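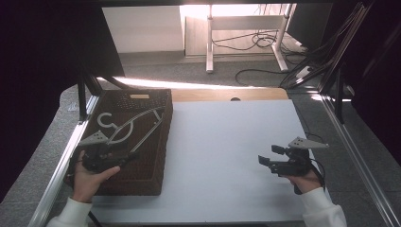 The basket on the work table, with the long pieces in it

Clamari Boards > Workrooms and Home Offices > Storage
Topic: Woven basket for long odd parts – keep it or switch to a bin?

mapleleg
Posts: 158
I've been using a brown woven basket on my work table for the pieces that don't fit in a drawer. It's a Plendadel, 17 inches on the long side. Right now it has the hook-shaped piece, the long thin arc and the straight rod in it, all of them light gray or white. The rod lies across the arc, and whenever I want one the other comes up with it.

I like how the basket looks and it's easy to carry. What I'm asking is whether people keep long and curved things in a basket like this or whether I should get a flat bin. The table needs to stay clear most of the day, so whatever I use has to be something I can pick up and move.

tworowsback
I'd switch. Baskets are good for soft things. Anything long and thin ends up in a pile and you dig for it. I had one for dowels and curtain hardware and gave up after a month. A shallow tray with straight sides works better and you can see everything.

gray_carpet_guy
Disagree with the above. The basket is fine, you're just mixing shapes. Put the straight stuff somewhere else and leave the curved stuff in the basket. A rod can stand up in a tall can or hang on two hooks on the wall. Curved pieces nest if they're together.

mapleleg
I thought about standing the rod up, but I don't have a wall next to the table. The nearest thing is the other desk, the one with white legs.

pinebox
What's on the label on the end of the basket? If it's a blank tag you could write on it. I label every basket by what's allowed in it and that fixed most of my trouble. Before that, everything without a home went in the nearest one.

mapleleg
There's a little light-colored tag set into the weave at the far end. I've never used it for anything. Might try that.

tworowsback
A tag won't stop a rod from sitting on top of an arc.

pinebox
No, but it might stop the rod from going in there at all.

olddrawers
Whatever you buy, measure your longest piece first, and measure it corner to corner in the container. I ordered a Stidard tray online going by the length alone. The inside turned out smaller than the outside by enough that my longest piece stuck out over the rim. I ended up sending it back, and the return shipping was most of what I'd paid.

Also check the inside of the basket for loose ends. Woven sides can catch on anything with a hook. I had a coat hanger get stuck in one and it pulled a strand right out.

gray_carpet_guy
I've had the same basket for years with clothes hooks in it and nothing has caught. Depends on how tight the weave is.

olddrawers
Sure, could be. Mine was a cheap one.

hinge_and_pin
Coming at it from the other side – how often do you use these pieces? If it's every day, leave them loose in the basket and live with the tangle. If it's once a week, put them in a drawer unit. I bought a Hayashi flat file secondhand for 150 dollars and it holds everything long that I own. It's heavy and I'm not moving it again, but I stopped having piles.

mapleleg
Every day, or close to it. They come out of the basket onto the table and go back in when I'm done. A flat file sounds nice but I don't have the floor for it.

tworowsback
You might have the floor if you dealt with the cables under that white-legged desk. That's a real tangle, and there's another one running off across the carpet. I'd do that before spending anything on storage. Velcro straps and a tray screwed under the desktop, takes an evening.

mapleleg
Fair. I've been ignoring those. Does the under-desk tray hold if the cables are thick? Some of mine are.

tworowsback
Mine does. Get the metal kind with open ends, and put the straps on before you lift the bundle in. For the one on the carpet, run it along the wall if it reaches.

pinebox
Don't put a rug over it in the meantime. People do that and then step on it for years.

hinge_and_pin
Also, if your table has one of those round cable holes at the back, it's worth using. I had mine plugged with a sticky note for a long time.

mapleleg
Okay, here's what I'm going to do. The basket stays. I'll get a long narrow tray for the rod and anything else straight, and keep the curved pieces in the basket. The tag gets written on. Then the cables, probably this weekend.

gray_carpet_guy
Good plan. Put the tray beside the basket when you measure and make sure both fit on whatever shelf they go to at night. I forgot that part and had to move 3 shelves.

tworowsback
Still say you'd be happier with two trays and no basket, but let us know how it goes.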